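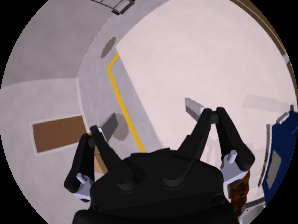

Call for participants: does a sleep app do anything?

Zusis is looking for 50 adults to use the Gilora sleep app every night in September and keep a paper diary. We have read the glowing reviews and we don't trust them. Most come from people who paid for the thing.

You need to be over 18 and sleep badly – by your own account is fine. No night-shift workers this round. You get the app free and a flat payment of $464, even if you hate it. Miss more than five diary pages and the payment drops by half.

We make no promise that you'll sleep better.

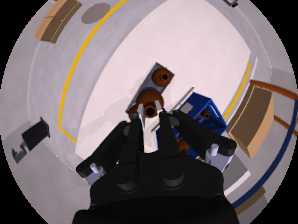 Acuña, from our last round, wrote that the diary was a bigger chore than the app and that the payment took too long to arrive. Both complaints were fair. Payment now goes out within ten days.

Apply at the Zusis front desk.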